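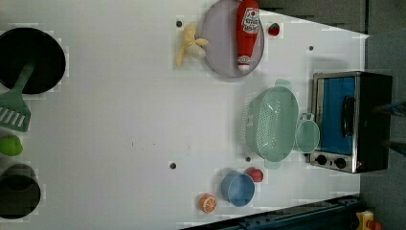

I have been recording demonstrations for a learning system since January, and people who read this blog for the woodworking posts keep asking what I do all day. The short version is that I drive a robot arm by hand through small kitchen chores, and the recordings go into a training set. The long version follows.

Our group is small. Åsmund Lundgren runs the training side and I run the table. The project is called Binden. What we want from it is a policy that can pick things up and put them where they were asked to go, with objects it has met and with some it hasn't.

One recording is called an episode. I reset the arm, read the instruction off the list, start the recording, do the task and stop. Most of mine come in under 40 seconds. If I go much past that, it usually means I hesitated somewhere, and hesitation is bad data. The model learns the pause as well as the motion. 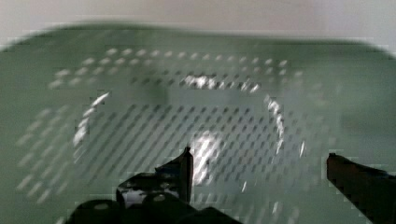

Last updated: June 3, 2026

The wrist view is the one I argue about most with Åsmund. He would like every episode with heavy blur thrown out. I would keep nearly all of them. When the finished policy runs, the arm will be moving and the wrist image will smear just as it does for me, so it ought to have seen that before. For now we keep the blurred ones and tag them, and he trains with and without. The last comparison was too close to call.

What I do throw out is anything where I bumped an object by accident and then corrected. Out of my last 38 episodes I dropped 11. That is a high number and I was annoyed about it, but I had just switched controllers and my left hand was slow to get used to the new one.
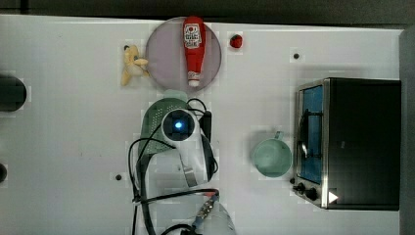
Layout matters more than I expected when I started. In the first weeks I put things back in nearly the same spots after every episode, out of habit, and the policy we trained on that set went to those spots whether the object was there or not. Now I shuffle between episodes. Some things stay where they are for a whole run and others get swapped. With the ketchup bottle lying across the plate, for example, "pick up the plate" and "pick up the ketchup" send the gripper to almost the same place, and the model has to sort out which one was meant. I like arrangements like that. A table with every object standing well clear of the others makes for easy recording and weak results.

The instructions are the other half of it. Lavanya Rai writes them. She works out of Plamham and sends me a list, and she words the same task several ways, because people don't all say colander. Some say strainer. One of her lists had "the green thing with holes," which I thought was a mistake until she told me it was on purpose. I now record a few of those in every run.
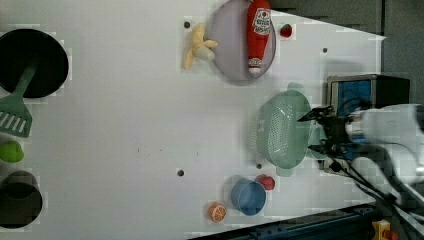
She also checks the labels after I upload. I had been writing "moved" for episodes where I only approached an object and backed off, and that turned up as a real problem in training. We split it into 2 labels, one for approach and one for move. Going back through the old files to fix it was dull work and took longer than recording them had.

A few practical notes for anyone setting up something similar:

Keep your cables where you can see them. If one pulls on the wrist, you feel nothing at the controller and find out later.

Write down the lighting. I didn't at first, and I can't say now which of the early sets were recorded with the blinds open.

Stop when you're tired. My episodes from late in the day are slower, and I can pick them out of the plots without looking at the times.

Next on the list is stacking, starting with cups. After that Åsmund wants the oven door, and I'm putting that off until I have worked out a reset that doesn't mean walking to the table every time. I'll post the grasp plots once he has finished the current training run.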